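Septembre, par la rédaction d'Uton

J'ai enfin lu la nouvelle charte de Foltine sur les démonstrations de gestes destinées aux robots, et franchement, je m'attendais à pire ! Elle tient en quelques pages et on comprend tout du premier coup (si, si). Le principe : une tâche du quotidien, deux mains, des marqueurs bien lisibles aux poignets, et on range comme on rangerait chez soi. 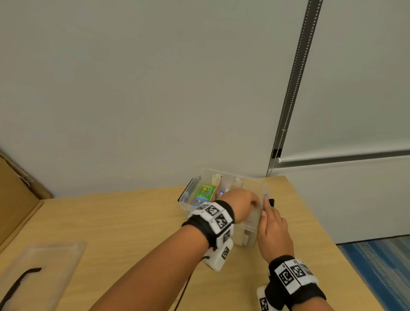
Le point qui fait causer, c'est le plafond : 188 prises par personne et par journée, pauses comprises. Chez Titar, on tournait à 300 et on trouve ça un peu sévère. Moi, je trouve ça plutôt sain, les gestes bâclés de fin d'après-midi, merci bien... La charte demande aussi de noter les essais ratés au lieu de les effacer, et là j'applaudis des deux mains !

L'atelier Chaturvedi l'applique déjà, avec un premier lot de 2000 prises à relire. Les autres ont jusqu'au printemps pour s'y mettre, et les remarques sur le texte sont encore acceptées ce mois-ci.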